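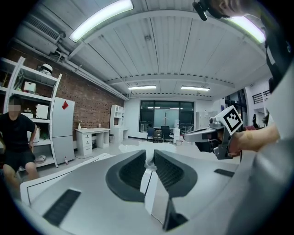 Week 4 of the course is all about pose tracking, and I'm hoping we can take it slowly, because this is where most of the grief in your Neltero assignments will come from. A tracker looks for square black-and-white markers in each picture and works out where each marker sits relative to the lens. Have a look at the white cube mounted on top of the hand-held gripper: it's tilted so that one face of its code comes forward, and one clear face can be enough for a first estimate of position and rotation. Bright ceiling lights, like the long fluorescent fixture there, are worth keeping in mind when you choose your exposure settings (we'll come back to glare in the lab, I promise!).

What the tracker needs from you

Before you run anything, please check the marker size in your Dolon settings file. Ours is 40 mm along the black edge, so don't measure the white border by mistake. A wrong size still gives you a lovely smooth path, only scaled, and it's very easy to admire the plot and miss the error.

Next comes the fixed offset from the cube to the gripper tip. The tracker only knows about the cube, and your planner cares about the jaws, so every pose has to be multiplied through that offset, in the right order. Draw the axes on paper first, with colours if you have them.

Lab task, due at the end of February

Load the Soomro recording, which has 2,000 poses. Throw out any with a reprojection error above your chosen limit, then fill gaps shorter than 22 poses by interpolation. Use slerp for the rotations, please, and leave the longer gaps alone. My own run kept 97 per cent of the poses, but yours may differ a bit depending on the limit you pick.

Bring your plots to the tutorial, even the ugly ones.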